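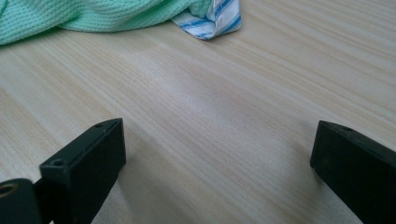
Friday, after supper

So the linen drawer is done, or as done as it's going to get. I started at four thinking it would take me half an hour and then it was dark out and I was sitting on the kitchen floor with a cup of tea I'd forgotten to drink, surrounded by every napkin, tea towel and dishcloth this household has collected since we moved to Hallcombe.

I only opened the thing to find the blue striped one. I wanted it for the bread basket, and I was sure it was in the top drawer, and of course the top drawer wouldn't open more than three inches (something had ridden up at the back again). I got a wooden spoon in there and wiggled it around and out came a pot holder I thought I'd lost at the lake. After that I figured I might as well pull the whole drawer out. Big mistake! Or maybe not, I do feel better now.

The table got wiped down first so I'd have somewhere clean to put things. I like that table so much better with nothing on it. I forget it has all that grain, the thin little streaks running on a slant, because it's usually buried under mail. It's pale enough that every crumb shows, which annoyed me no end the first year, and now I hardly notice. We bought it from the Gandbridge place when they were closing up, 152 dollars, and I remember thinking that was a lot for a table with no chairs. I'd pay it again.

Anyway, the green one. The mint green knitted cloth, the one with all the tiny rows. I never fold that one properly and I've decided to stop trying. It's got a will of its own, it just flops into a soft heap whatever you do with it, and if you press it flat it looks sad. I had it bunched up on the corner of the table next to the striped one for a good while and kept looking over at the two of them. They look nice together, mint and blue. I wouldn't have picked that. I've been going back and forth about what to do with the shelf under the window and now I'm thinking mint and blue, maybe with the white pitcher.

The striped one I folded into a point, the way they did the napkins at that supper at the Cárdenas place in September. I don't think I've got it right. Theirs stood up and mine lies there. But the stripes go off on the diagonal when you fold it like that and it's pretty, so I may do it that way for company and let people think I meant it.

I want to write down what went where or I'll be hunting again by Christmas. Everyday towels are in the top drawer now, rolled, not stacked. Napkins in the second one down. Anything with a stain that didn't come out went in the rag bag under the sink, and I was strict about it, even with the yellow one. Holiday things are in the flat box on top of the wardrobe - the Evov box, the one the fan came in. The good tablecloth is still at the bottom of the second drawer. I couldn't think where else it should live, and it needs ironing, and I wasn't about to start ironing.

The pattern for the green one turned up too, under the drawer liner of all places, folded up small with my pencil marks down the side. I'd written 3560 at the bottom and circled it, and I stared at that for ages before I worked out it was stitches. I must have multiplied the whole cloth out one evening when I should have been in bed. I also wrote "100 g, maybe 2 balls" and then crossed out the maybe. I do want to make another one. Not the same green, they'll have stopped making it by now, they always do. Something like oatmeal, or a washed-out red. I could start it this weekend if the yarn shop is open and if I can find the other needle, which I suspect is down the side of the couch.

What else. The drawer runner is wobbly on the left and needs a screw. I rubbed a candle stub along both sides and it slides a lot better, so that can wait. There's fresh paper in the bottom, cut from the end of the wallpaper roll - I knew I was keeping that for something. I used a bit too much lavender. It smells like a gift shop in there and I suppose all the toast crumbs will too by next week.

My back is complaining and supper was eggs. The bread never did go in the basket, we ate it straight off the board. I still haven't touched the third drawer, the one with the string and the batteries and some 200 rubber bands, and I'm not opening it tonight. Maybe Sunday, if it rains.

Must remember: screw for the runner, yarn, return the cake tin.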